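August 15, 2021

Sorting table again. I finally have the setup more or less the way I want it, so I'm writing it down before somebody (me) moves everything to make room for lunch.

The organizer goes at the back, middle of the table, long side facing you. It's the cream one, 3 rows of five, so 15 cells. I'd been leaning toward the deeper box from the Lillitz order, but the walls on that one are so tall that you end up fishing around in the corners for a disc, and if you have big thumbs like mine, forget it. The cream one is shallow and the walls are thin and I can see into every cell without standing up. Sold!

In front of it goes the dish with the disc in it. One disc at a time for now. I know, I know, the whole bag of 300 is sitting on the shelf and it's tempting to just tip a pile in, but I tried that last week and they stacked up on each other and I spent more time separating them than sorting them.

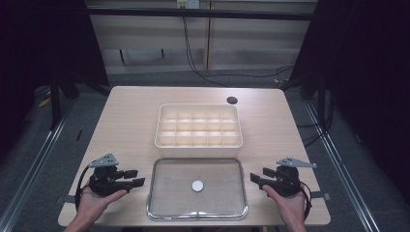
The other thing I keep going back and forth on is how close the dish should be to the organizer. Too close and you bump the rim on your way over, too far and your arms are stretched out all afternoon and your shoulders let you know about it in the evening. I've ended up with a small gap, and the dish sitting fairly near the front edge of the table. That feels good to me, but I'm tall, so please try it yourselves and move it if it's wrong for you. Just pencil the new position in the margin here so I can find it again.

Lighting! The white discs on pale wood are not easy on the eyes. I had the Ilta lamp on for a while and it put a nasty glare right where you want to look, so it's back on the shelf. I'd like to try a sheet of dark paper under the dish, something matte. There's a roll of dark green left over from the Drellano labels and I think that would do nicely. If anyone has used it up for gift wrap, no hard feelings, but tell me.

Fill order, so we all do the same thing: start at the back left cell, go across to the right, then down to the next row and start at the left again. Like reading a page. I was doing it front to back at first because the front row is the easy reach, and then my sleeve kept dragging over the cells I'd already filled (twice I had to start over, very annoying). Back row first fixes that.

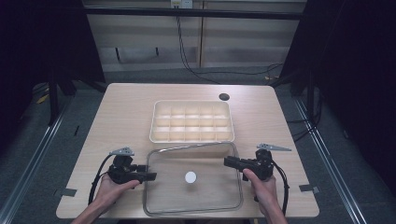
One disc per cell, flat on the bottom, not leaning on a wall. If it lands leaning, leave it until the row is finished and then straighten the whole row in one go. I find I lose my place if I stop for every single one. And keep an eye on the cable hole at the back right of the table, please. A disc rolling on its edge would go down there in a second and I don't want to be crawling around under the table looking for it. I may tape over it. Does anybody need it for a plug?

Cleaning: soft cloth, a little soap, dry it right away. No paper towels, they leave fuzz, and fuzz in those little square cells is a pain to get out (I used a paintbrush, which worked okay).

Still to do:

- cut the dark green paper to size and try it under the dish
- ask Mrema if they sell the same organizer with a lid, we'll want 2 more if so
- label the rows on the edge, pencil first
- count out a small cup of discs so the big bag can stay closed
- decide where all this lives by September, when we need the table for the other job

If you take over from me tomorrow, the organizer should be empty when you start. Give it a quick look anyway, and put the discs back in the bag when you're finished.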